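Appel à participation : lectures publiques et atelier d'écriture dramatique

La compagnie Cleta cherche des autrices et auteurs de théâtre pour sa prochaine résidence d'écriture, en août, dans l'ancienne halle Bjarnason. Premières pièces bienvenues, premières pièces seulement : si vous avez déjà été monté par un théâtre professionnel, passez votre chemin sans rancune.

Autant prévenir, nous nous méfions des résidences. On y mange bien, on y parle beaucoup de « processus », et l'on repart souvent avec le manuscrit qu'on avait en arrivant. Guðlaug Lauritsen, qui dirige la nôtre, en a suivi plusieurs comme autrice et n'en garde pas que de bons souvenirs. Elle a donc réduit le programme : le matin, on écrit ; à 16 heures, on lit à voix haute ce qui a été écrit, devant des comédiens qui n'ont pas été payés pour être polis. Les soirées sont libres. Il n'y aura ni table ronde ni restitution festive.

Ce que nous demandons :
Un texte dramatique inachevé, 20 pages au maximum, en français ou traduit en français.
Une lettre de deux pages sur ce qui ne marche pas dans ce texte. Les lettres qui expliquent pourquoi il est nécessaire aujourd'hui nous laissent froids, nous en recevons beaucoup.
Un mot sur vos autres métiers, si vous en avez. Nous ne croyons guère à l'auteur à plein temps, et les horaires peuvent s'aménager.

Le monologue n'est pas exclu, mais il devra nous convaincre. Même chose pour les pièces « inspirées d'une histoire vraie » – la véracité d'un épisode n'a jamais réparé un deuxième acte. Les adaptations de romans ne seront pas lues.

Ce que nous offrons : le logement, les repas de midi, le remboursement du train en seconde classe et une bourse dont le montant figure dans le règlement. Elle est modeste. Nous ne parlerons pas de « visibilité » pour compenser.

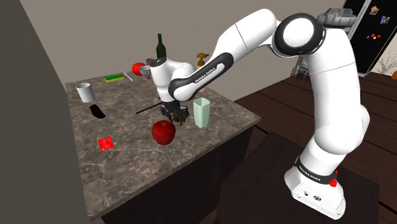

La sélection se fait sur manuscrit anonyme. Rosalía Ibarra, dramaturge, lit tous les envois avec Guðlaug Lauritsen ; en cas de désaccord, le texte passe, car un manuscrit qui divise deux lectrices mérite au moins une lecture à table. Un des textes pourra être repris par la revue Golla, sans engagement de sa part ni de la nôtre. Quant à une production, ne comptez pas dessus : nous n'avons pas de quoi la promettre.

Les dossiers se déposent sur la plateforme Zeveo, rubrique « Écritures ». Format PDF, sans nom d'auteur dans le fichier ni dans son titre. Chaque candidat reçoit une réponse, y compris en cas de refus, mais pas de fiche de lecture.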